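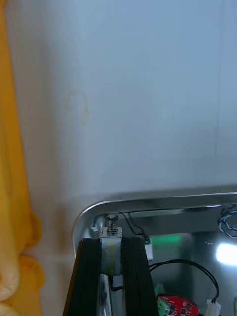

One comment on the feedback sheets was that a whole lecture on marks was unnecessary, as anybody with a cloth and a bottle of spray can see what is dirty and get it off. The comment deserves a proper answer. Seeing that something is dirty is easy enough. Saying what the dirt is, whether it is dirt at all, and what the cloth will do to the surface underneath is a good deal harder, and most of the damage we are asked to look at in this course was done by people who skipped those questions.

Care of Interiors, Ruda
Lecture 3: Smooth walls, curtains and bright metal
Notes to go with the lecture and the practical

1. Marks on smooth walls

Take the mark on the pale blue-grey panel. It is a thin tan ring, faint, about the size of a cup bottom. Most groups say "tea" within seconds. Perhaps. But a wall is upright and cups are generally put down on flat things, so the tea story needs an extra step. Was the panel lying flat at some point? Was something round pressed or hung against it? Was there once a fitting there? Any of these would do, and the colour does not settle it. Tan is what you get from tea, coffee, old adhesive, rust in small amounts, varnish and plain handling grime.

Write down what you have before you write down what you think. "Thin tan ring, faint, centre clear" is a record. "Tea stain" is a guess, and once it is in the record the next person will treat it as a finding.

The textbooks are fond of stain charts: a column of colours, a column of causes, a column of remedies. I would not throw them away, but look at how they are made. Most copy one another. The older ones were drawn up for household linen, and the advice has wandered on to painted board, laminate and enamel with no sign that anyone tried it there. When a chart tells you to use vinegar, ask what it was tested on and who wiped it off afterwards.

Order of work for a mark of unknown origin on a smooth wall:

Look at it from the side with a low light. A mark that stands up or sinks in is a different problem from one that is only colour.
Dust the area dry with a soft cloth.
Try plain water on a cotton bud, at the edge of the mark. Look at the bud.
If nothing moves, try a weak solution of washing-up liquid in the same way, then rinse with plain water and dry.
Stop. Note the result. Decide whether the mark matters.

The last step is the one that gets left out. A faint ring on a smooth, otherwise plain wall may be far less noticeable than the bright, clean circle you leave behind by scrubbing at it. Pale, even surfaces are unforgiving in this way: the wall has an overall tone made up of years of light and handling, and a clean patch stands out against it. If you do clean, clean up to a natural break such as a seam, a corner or the line of a fitting. On the practice board the joint is at 1210 mm, so one full bay is the smallest area you should expect to treat.

A word on melamine foam, sold everywhere as a sponge that needs no chemicals. It is a very fine abrasive. It takes off marks by taking off a little of whatever they are sitting on. On a gloss surface you will see the dull patch when the light comes round; on a matt one you may burnish it and get a shiny patch instead. The packets tend to be quiet about this.

2. Curtains

Curtains are usually blamed for fading and dust, and usually guilty of both. The question is how much of what you see is change and how much is only the way cloth hangs.

A yellow curtain is a good teaching case. Gathered up, the same fabric can run from bright gold to something near orange, and the face of a fold that catches the light may look almost cream. Students write "faded along the folds" and are pleased with themselves. They may be right. They may also be looking at light falling on a bulge. The test takes half a minute: open the fold out flat, hold it beside a part from the inside of the hem, and look at both in daylight. If the difference goes when the fold goes, there was no fading to report.

Real light damage follows where the sun reaches, so it will tend to be worse along the edge nearest the glass and on the outward side of the lining. Test gently for weakness as well as colour. Yellow dyes vary a great deal in how they stand up to light and washing, and I do not trust any general statement about them, including the ones in the printed guide.

Two sample cloths will be out for the practical. The one marked Vilon is sold as washable at any setting, fade-free and crease-free. Our piece, which was washed at 40 and dried flat, came back visibly shorter, and I can only say that it was one piece and one wash. The El Sherbiny cotton makes no claims on its label and behaved much as cotton does. Draw what conclusions you like from two pieces of cloth, but do not draw many.

Points to check before taking any curtain down:

Hem, for dust, old damp lines and weights that might rust.
Heading tape and hooks, which often fail before the cloth.
The strip of wall behind, which may be a different shade from the rest. That strip is sometimes the only evidence you will have of the earlier colour of the wall, so look before you wipe.

3. Polished stainless steel

The name does a lot of harm. Stainless steel stains less than other steels. It will mark with salt, with chlorine bleach, and with particles of ordinary steel left behind by a scouring pad, which then rust and get blamed on the metal beneath.

Rounded corners deserve more attention than they get. Designers say they are easier to keep clean, and compared with a tight inside angle I believe them. A curve of polished metal also gathers reflections of everything in the room, with the bright line running along the lip and the darker inner face full of blurred shapes. Half of the "scratches" and "smears" recorded on rails of this kind move when you move your head. A scratch stays put. Shift to one side, then the other, before you write anything.

Wipe along the length of a rail and follow the curve at the corner without lifting. Dry straight away with a second cloth. Most of what people call streaks is hard water left to dry by itself.

On proprietary polishes: Gorico is the one in the store cupboard and it does give a quick shine. So does any product with oil in it. The oil holds dust and fingerprints, and within a few days of normal use our treated rail looked no better than the one done with warm water and washing-up liquid. The leaflet mentions a trial in which nearly 70 per cent of users preferred the result. Preferred it to what? The leaflet does not say.

For true scratches in a mirror finish there is no honest cloth-and-bottle remedy. You can work up through abrasive papers, and someone will tell you that 800 grit is fine enough to start with. It is fine enough to make a large dull patch where you had a small bright line. Leave it to a metal finisher or leave it alone.

Where a rail surrounds a recess with fittings in it, never spray. Dampen the cloth away from the opening, wring it out, and keep to the outer faces until you have been told what is inside and whether it may be touched.

Practical

Bring two white cotton cloths, a small torch and a pencil. Working in pairs, record one wall mark, one length of curtain and one section of metal. Use one sheet for each, with your observations on the left and your guesses on the right. Sheets with an empty right-hand column are perfectly acceptable. Sheets with an empty left-hand column will be handed back.

No products other than water and washing-up liquid without asking first. The test boards have to last until December.

Reading: the section on painted surfaces in the course pack, and the two stain charts stapled behind it. Find at least one instruction on which they disagree and bring it with you.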